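Laminated dough

Laminated dough is a dough built up from many thin alternating layers of dough and solid fat, made by wrapping the one around the other and then rolling and folding the result several times. It is the basis of puff pastry, croissants, Danish pastries and a number of regional flatbreads. The process is called lamination, and each round of rolling and folding is known as a turn.

Composition

The dough part, called the détrempe in French practice, contains flour, water and salt, often with a small amount of butter. Croissant and Danish doughs also contain yeast, sugar and milk, and Danish doughs usually include egg. The fat part is most often butter, shaped into a flat slab before use. Lard, margarine and blended shortenings are also used, mainly where a higher melting point is wanted.

Flour of medium strength is preferred. A very strong flour gives a dough that springs back under the rolling pin, while a weak one tears and lets the fat through. Butter with a lower water content bends more readily when cold and is commonly sold to the trade in ready-made sheets.

Method

The slab of fat is placed on the rolled dough and enclosed by folding the edges over it. The packet is rolled into a long rectangle and folded, then turned through a right angle before the next rolling. Resting periods in a refrigerator separate the turns. They let the gluten relax and bring the fat back to a workable firmness.

Fat and dough should be of similar stiffness throughout. Fat that is too hard breaks into plates inside the dough, a fault known as shattering, and fat that is too soft is absorbed or squeezed out at the ends.

Folds and layer counts

In a single fold, also called a letter fold, the sheet is folded in three. In a double or book fold, both ends are brought to the middle and the sheet is then closed, giving four thicknesses. The number of fat layers is multiplied by three or four accordingly at each turn. A packet with one layer of fat given three single folds therefore has 27 fat layers, and one given six has 729.

Where two faces of dough meet they merge and are counted as one. On this method classic puff pastry with six single folds has 730 layers of dough and 729 of fat, 1,459 in all. Older manuals differ in their treatment of the outer faces. Mavis Szabo's trade handbook, long used at the Astbridge bakery school, gives 1,437 for the same dough -- a figure that no standard counting rule produces and that is generally taken to be a printing error.

Croissant dough is given far fewer turns, three single folds being usual. Yeast raises the layers from within, and very thin layers would be lost during proving.

Action in the oven
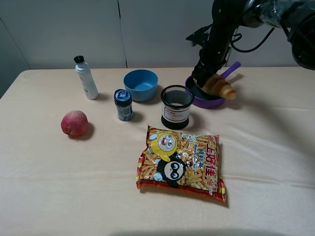 Lift in unyeasted pastry comes mainly from steam. As the fat melts, water in the dough and in the butter turns to vapour, and the fat slows its escape long enough for the sheets to be pushed apart. The starch then sets and the structure holds. In yeasted doughs, gas from fermentation and steam act together, producing the open honeycomb seen when a well-made croissant is cut across.

Industrial production

Continuous lines extrude the dough and fat as a layered sheet, which is thinned by rollers and folded by a swinging arm or by cutting and stacking. The Cemida line, installed at the Darkard works, was rated at 600 kilograms an hour and rested its dough on a chilled belt for 70 minutes between the two folding stations. Frozen unbaked pieces account for most of the output of such plants.

Common faults

Uneven lift is usually traced to careless rolling or to blunt cutters, which press the edges together. Fat leaking on to the tray points to proving at too high a temperature. A dense, bready crumb in croissants shows that the layers have merged -- normally the result of warm dough or too many turns.

See also: Choux pastry; Filo; Proving; Shortcrust pastry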